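Hair Roller Clips: Sorting, Cleaning and Storage in a Shared Styling Room
Term project report, Personal Care Products course, Sullitz College
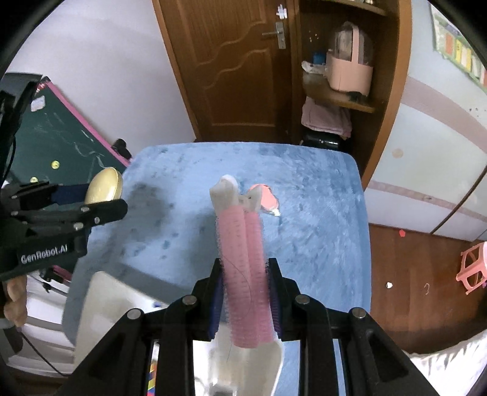

1. Background

The styling room at Sullitz is used by three classes and by the evening short course. Small items go missing there all the time, and the ones that cause the most trouble are the roller clips. They are light and they catch on fabric, and at the end of a class they are usually swept into the nearest drawer with combs and sectioning clips. The next class then spends the first part of its session looking for them.

My project looked at two questions. How should the clips be sorted and stored so that they can be found quickly, and how should they be cleaned between users? I worked on this from September to November.

2. The clips

A roller clip of the kind I studied has two long sections that lie side by side and close on a lock of hair near the root. The one in the photo is pink, with ridges across the rollers, short bristles along the outer edges and whitish plastic tips. There is a dark hair lying across it, and this is the main cleaning problem in the whole project. Hair gets between the bristles and does not come off with a quick rinse.

The college buys from two suppliers, Tresard and Trendero. Once the packaging is gone, the clips from the two suppliers are hard to tell apart, so I did not sort by supplier. I sorted by length only.

3. Starting count

I emptied every drawer, cart and bag in the room and counted what I found. There were 222 roller clips. Of these, 132 closed properly and could be used right away. The other 90 had a weak hinge, a broken tip or so much hair wound into them that they would not shut.

The room inventory from the spring does not list roller clips separately. It puts them under "small accessories," with a total of 1,652 items, so I could not work out how many had been lost over the summer.

4. Cleaning

I tried three ways of getting hair out of the bristles. The first was a soak in warm water with shampoo, followed by a rinse. This loosened styling product but left most of the hair in place. The second was a dry toothbrush pulled along the length of the clip. It worked on loose hairs and was fast. The third was a pair of tweezers, which got everything out but was too slow to ask of a class.

The routine I settled on is to brush first, then soak, then rinse and leave the clips open on a towel overnight. Tweezers are kept for the bad ones. After two rounds of this, 102 of the clips in working order had no hair left that I could see. The rest needed tweezers.

I dried one batch on a plush cover and would not do it again. Fibers stick to the bristles and the clips have to be brushed a second time. A flat cotton towel is better.

5. Storage

The old drawer was too deep. Clips piled up, and the bristles locked together so that lifting one brought up four. I replaced it with shallow trays, one for each length, with the clips laid in a single layer and all the tips facing the same way. The layout comes from a storage guide by Sisodia that was on our reading list, although the guide was written for brushes.

Labels went on the front of each tray. My first labels gave the length in millimeters and students ignored them. I changed them to short, medium and long, and the trays were put back correctly more often after that.

6. Problems

The evening course did not get the instructions until October, so the early results only cover day classes. I also never timed how long it took students to find clips before the change, and I can't say how much time the trays save. I should have done that in the first week.

Clips with a weak hinge are still in a box under the sink. Some might be repairable, but the course does not cover it and I ran out of time.

7. Recommendations

List roller clips on their own line in the inventory. Keep a toothbrush with each tray. Check hinges at the end of every month, and take out any clip that does not close fully before it goes back into the tray.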